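4.2 Dress, posture and public comment on official photographs

The second part of the study looks at how readers judged the conduct of office holders in photographs released by town halls. We took reader comments from the websites of two regional newspapers, one in Lustton and one in Koivisto, and kept those posted under a story that carried a photograph of an elected official at work indoors. After duplicates were removed, 1625 comments remained. Of these, 975 mentioned the official's manners, clothing or way of sitting or standing. The rest dealt with policy, with the newspaper itself, or with other commenters.

Coding was done by Harju and Bassi, who worked separately and then met to settle the comments on which they differed. The coding sheet is the one used by Manninen in the earlier Wedudlow survey, with two changes. "Disrespect to the office" and "disrespect to guests" were made separate codes, and sarcasm was marked on its own line so that it could be left out of the counts when needed.

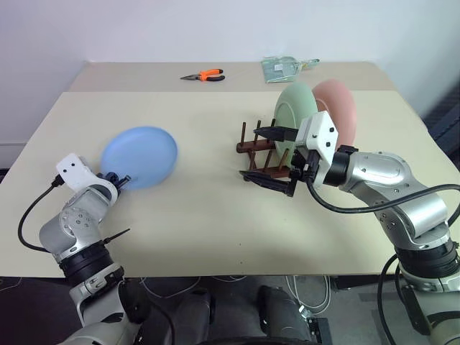
Why were sarcastic comments marked separately?
Sarcastic comments often use the words of praise to express blame, and counting them at face value would have made approval look more common than it was.

Comments on posture were shorter than comments on clothing and drew more replies. In the Koivisto material, one story about a deputy mayor who sat on the edge of a council desk during a school visit received 401 comments in July alone. Few of these mentioned the visit. Most argued over whether the desk was a piece of office furniture like any other or part of the dignity of the chamber. Supporters of the deputy mayor brought up past officials who had done the same or worse. Opponents answered that the earlier cases had also been wrong.

This pattern of answering one case with another was found in both towns. It was strongest where the commenter named a party in the first sentence. Gouveia describes a similar exchange in his work on parliamentary dress rules, though his material comes from letters to the editor and is older than ours.

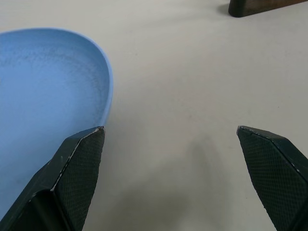 Did the two newspapers moderate comments in the same way?
The Lustton paper checked comments before they appeared, while the Koivisto paper removed them only after a complaint.

The difference in moderation limits what can be said about tone. Harsh comments are fewer in the Lustton set, and we can't tell how many were held back. For this reason the tone scores in Figure 3 are given for each town and are not added together.

Figure 3. Mean tone of comments on posture and clothing, by town. Threads with fewer than 12 comments are left out.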